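**Skundbridge Toy and Play Library: progress report, second quarter of funding**

Tuesday, August 14, 2018

Grant period to date: February to end of July. The report follows the headings in your guidance notes, except that spending and staffing are taken together.

## Membership and loans

We opened the lending desk in February with 26 families on the register, all carried over from the old scheme at the Norum Road clinic. The target in our application was 100 families by the end of the first year. We reached 50 at the end of July. Growth was quick in the first two months and slower after Easter, when the Saturday session lost its room to building work and we could only open on weekdays. Saturday opening started again in the last week of June and new sign-ups have picked up.

Loans are for 3 weeks and can be renewed once. Most families take out one large item and a bag of small ones. The large items (ride-ons, the play kitchen, the wooden railway) are nearly always out, and there is a waiting list for the railway. Baby items are borrowed less than we expected. Parents say they are given plenty of these by relatives and what they lack is things for two- to five-year-olds, so we have moved part of the baby budget across to that age group, as agreed with you by email in the spring.

## Sorting and storage

This has taken more staff time than anything else. The donated stock from Morkberg arrived in mixed sacks, with sets split between them, and it was not possible to lend any of it until it had been gone through. Each set now has its own lidded box, a contents card and a number that matches the loans book. Pretend food and other small pieces are checked against the card when they go out and when they come back. 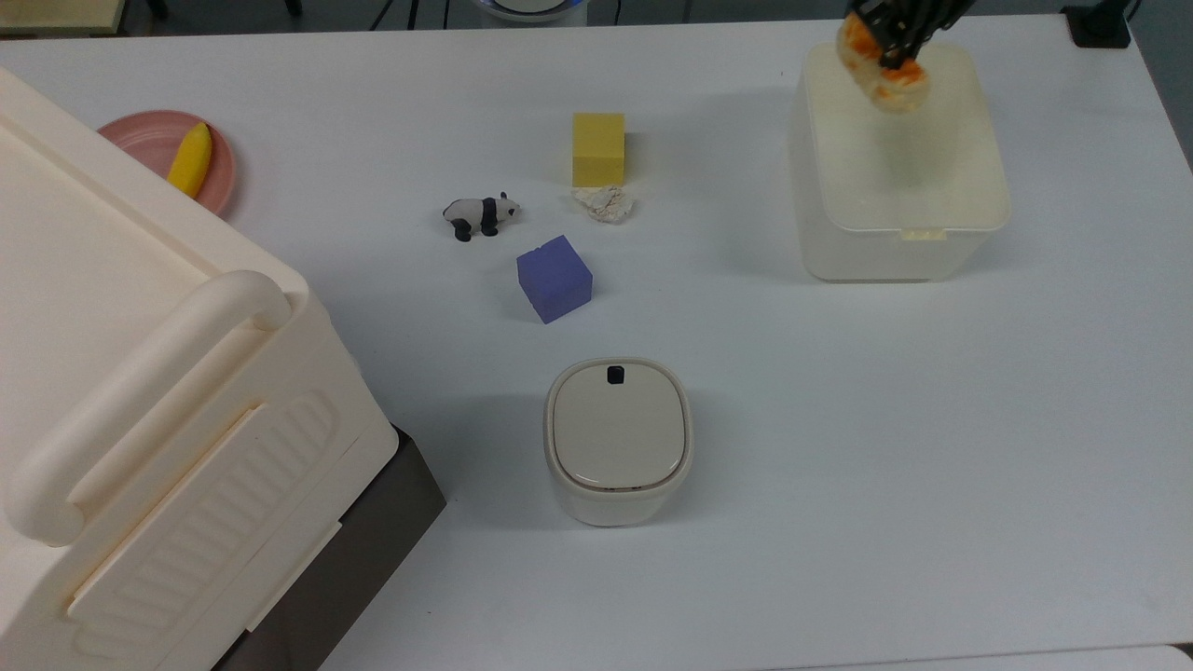
Missing pieces are a smaller problem than we feared. Families are not charged for them. We keep a tub of spares at the desk and make up sets from it where we can, and where we can't the card is changed so that the next borrower is not blamed. Two jigsaws and a board game have been withdrawn because too little was left to be worth lending.

Cleaning is done on the day of return. Hard plastic goes through the sink, wooden items are wiped down, and fabric goes home with staff to be washed. The last of these is not satisfactory. We have asked the landlord whether a washing machine could be plumbed in behind the kitchen and are waiting for a reply.

## Play sessions

The Wednesday drop-in runs during term time and is full most weeks. The Friday group for childminders began in May. It was slow to start but has settled into a regular set of people, who have asked for an earlier start so they can get back for nursery pick-up. We will try this from September.

The Portuguese-language story and play morning, set up with families who have links to Guimarães, ran as a trial in June and July. Attendance was uneven. The families who came would like it to carry on, and they suggested holding it once a month instead of every fortnight. We would like your agreement to make that change within the present budget.

## Spending and staffing

Spending is in line with the budget overall. Shelving cost more than planned, as the first quote did not include fixing to the wall. Printing cost less. The part-time post has been filled since March and there has been no sickness cover to pay for. A full breakdown is attached as Appendix A.

## Difficulties

- The building work took longer than we were told and we lost most of our spring Saturdays.
- The loans book is still on paper. The software we planned to use would not let one family borrow under two addresses, and several of ours need that.
- The ramp at the side door is steep for double buggies. The landlord has looked at it but has given no date.

## Next quarter

We plan to try the earlier Friday start, move the loans book to a simple spreadsheet, and hold an open morning in the library foyer to bring in families who do not use the clinic. We will also carry out the borrower survey promised in the application. The draft questions are in Appendix B, and we would be glad of any comments before the end of the month, when they go to the printer.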